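4. Student Data Collection

4.1 Course setting

The data used in this paper were gathered by students in the second half of a one-semester undergraduate course on robot manipulation. Students worked in teams of five, and each team was given the same arm, the same two-finger gripper and the same wrist camera. The task was set in advance: pick up a named item from a kitchen counter and put it down at a marked spot elsewhere on the counter. Teams were free to choose how they approached the item and in what order they worked through the list.

The course had run twice before in a lab with a bare table. Moving it to a kitchen was a request from the students themselves, who felt that table results told them little about how a policy would hold up with a sink and appliances in the way. We agreed, and dropped the separate clutter exercise from the syllabus to make room for it.

4.2 Recording procedure

Each team recorded 12 sessions between March and June. A session lasted at most 90 minutes, including setup and camera checks. One student drove the arm with a hand controller, one called out the target item, and the others kept the log and reset the counter. Roles changed after every session. Hafiz Raju, the course's teaching assistant, was present for the first session of each team and after that only when asked.

Recordings were made with Wastura, the logging tool written for an earlier version of the course. It stores the wrist video together with joint positions and gripper opening. Students labeled each attempt in Brukine, a small web form that asks for the target, the outcome and one line of free text. The free text was optional at first. We made it required from the second session on, as the labels alone did not let us tell a slip from a missed approach.

After removing attempts with missing video or joint data, 185 attempts remained. We did not remove failed attempts. We also kept attempts in which the driver changed course partway, although two teams asked for these to be left out of their grades -- a request we granted for grading but not for the dataset.

4.3 Wrist view and image quality 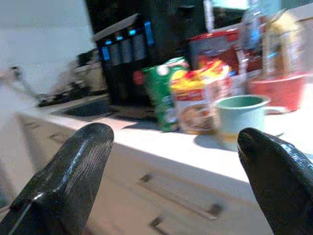
Figure 3. Wrist camera view with the gripper open above the kitchen counter.

Students were told to judge their recordings by what the wrist camera could show, without help from a second viewpoint. Most teams first blamed poor policy results on too few attempts, and only later looked at the video itself. Figure 3 shows two of the problems they listed in their reports. The black fingers stay fairly well defined while the mug, the cereal box and the rest of the counter are softened by motion blur, and strong light from the right leaves the counter front and drawers very bright. The gripper also covers part of the view on both sides. One team, which named its policy Nair, handled this by masking the fingers before training. Another, Zalum, left the fingers in and skipped images above a blur threshold. Both choices are compared in Section 5, using the same held-out attempts for each.

Students could not change the camera mount, but they could change how fast they drove. In their final reports, several teams advised next year's class to slow down before the last part of the approach and to check the video after each session, while the counter was still set up.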